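Brindotine Mattress and Bed Surface Cover

Supplied by Noonan Household Textiles
Page revised 2019-05-29

General

The Brindotine is a fitted cover for beds that are used during the day as a work surface: for sorting laundry, folding garments, laying out an outfit or packing a suitcase. It is intended for private households, guest rooms and residential schools where a separate folding table is not provided. The cover is offered in one print, Peony, with red and pink flowers and green leaves on a pale ground. The print was drawn for Noonan by Naomi Koech and has remained unchanged since its introduction.

The smooth upper face allows a knitted top or a pair of jeans to be turned and squared without dragging the bedding beneath. The cover is not a sleeping surface and should be removed, or covered with a sheet, before the bed is made up for the night.

Laying out a long-sleeved top

Place the garment on the bed with the neckline toward the far side and draw both sleeves out from the body. Straighten the hem last. Garments with lace or other trim at the neck should be handled by the hem and cuffs wherever possible. Clothing still waiting to be folded may be kept in a pile at one side of the bed — the full width is seldom needed for one top.

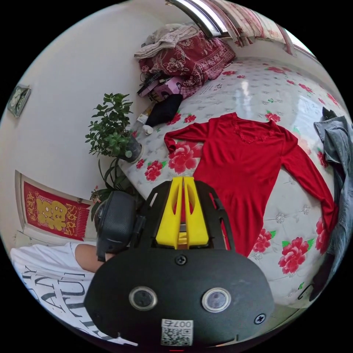
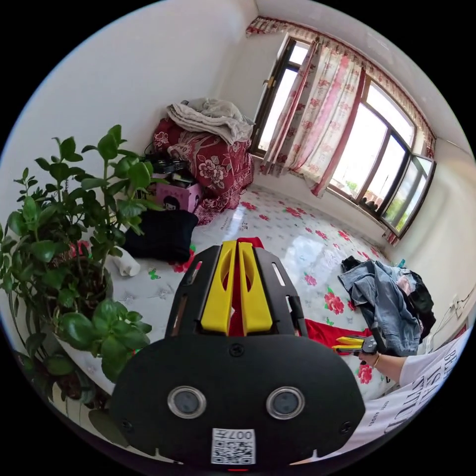 Red long-sleeved top, hem toward the near side of the bed. 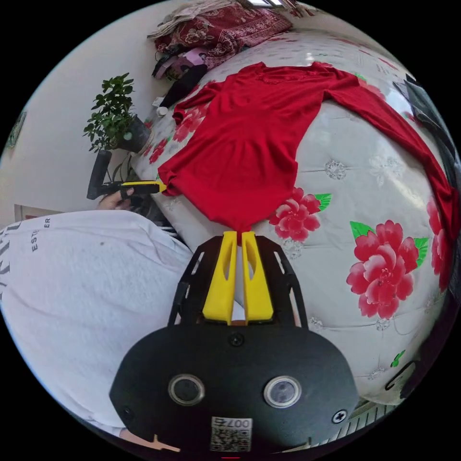

Sizes and ordering

The cover is made in single, double and wide double. Customers should measure the mattress itself, without bedding, and state its depth when ordering. Mattresses up to 30 cm deep are accommodated by the standard skirt. For deeper mattresses, the Fullel extension band may be ordered separately and is attached along the lower edge.

Orders from stock are dispatched within seven days. Institutional orders are prepared at the Rollow warehouse and require 21 days. Inquiries concerning contract quantities should be addressed to Esben Vestergaard, Household Sales.

Care

Wipe the upper face with a damp cloth and mild soap. Dry it fully before clothing is placed on it. Do not iron the cover, and do not iron garments on it; the upper face is not resistant to heat. Belt buckles, brooches and open zippers may leave marks and should be turned upward.

For storage, roll the cover with the print outward. A cover that has been folded for a long period may show creases, most of which will ease after a day on the mattress.

Returns

Unused covers may be returned in their original wrapping within 30 days of delivery. Covers cut or altered by the customer cannot be accepted. Replacement skirts are available for all three sizes; please quote the size printed on the inner label when writing.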